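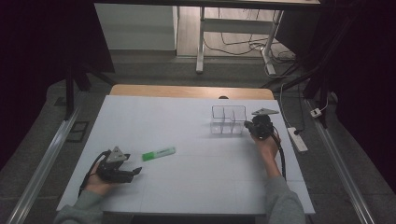
Two-Handed Sorting of Desk Items with Hand-Held Grippers: Final Project Report

By Negin Vahidi
April 27, 2026
5 min read | 11 shares | 2 comments

Summary

This report covers the design, assembly and first use of a pair of hand-held grippers, built in the Clurko shared workshop during the spring term. The grippers are used to record a person placing small desk items into a divided organizer. The recordings are intended as training material for the two-arm robot planned for the second half of the project, which will begin in October.

1. Background

The original proposal called for remote control of the arms through a pair of joysticks. Early trials with a single joystick were slow, and the operator had difficulty judging the angle of the fingers when approaching thin objects. The project was therefore revised. In the revised plan, the operator holds the grippers directly and performs the task by hand, and the arms are left out until the recordings are complete.

2. Construction

Both grippers follow the same design. Each has a dark body, two black fingers, a triangular gray plate fixed to the top and a black cable leaving the body toward the operator's wrist. Finger position is read by a sensor inside the body. The plate was added in the second version, after the first version proved hard to locate when the operator's wrist was turned.

The bodies were printed at the workshop in four sections. Two sets were discarded owing to a warped seam near the trigger. Total spending on parts, including the discarded sets, came to $600, which is the full amount allowed under the Humley student award.

Coiled cable was selected for the right gripper following complaints of drag during long reaches.

3. Work Surface

The task is carried out on white foam board laid over a wooden table. The board has faint gray lines dividing it into rectangular panels, and these are used when setting out items before each attempt. A clear acrylic organizer with several compartments stands toward the back right and is left empty at the start. The highlighter task begins with a green highlighter lying diagonally on the board, slightly left of center, between the two grippers.

Clear acrylic was not the first choice. An opaque organizer was ordered from Zestdale but arrived with compartments too narrow for the fingers to enter.

4. Procedure

The operator picks up the item with the left gripper, passes it to the right gripper where the reach requires it, and lowers it into a compartment. Both grippers return to the board before the next attempt. Attempts in which an item falls to the floor are kept in the record and labeled separately.

5. Results to Date

A total of 3,636 attempts have been recorded. Attempts with the highlighter were the most consistent. Flat items, including a short ruler and an eraser, gave more trouble, as the fingertips tended to push them along the board before closing. Softer pads obtained from Rondonuwu reduced this problem for the eraser but made no clear difference for the ruler.

The left cable pulled free of its connector on several occasions. A clamp has been fitted, and the affected recordings have been removed from the total given above.

6. Remaining Work

Mounting brackets for the arms have been drawn but not yet cut. The finger sensors must be calibrated again once the new pads are fitted to both grippers. A second operator should also be trained, as all recordings so far reflect the habits of one person. The workshop has agreed to reserve the table through the end of term.

2 comments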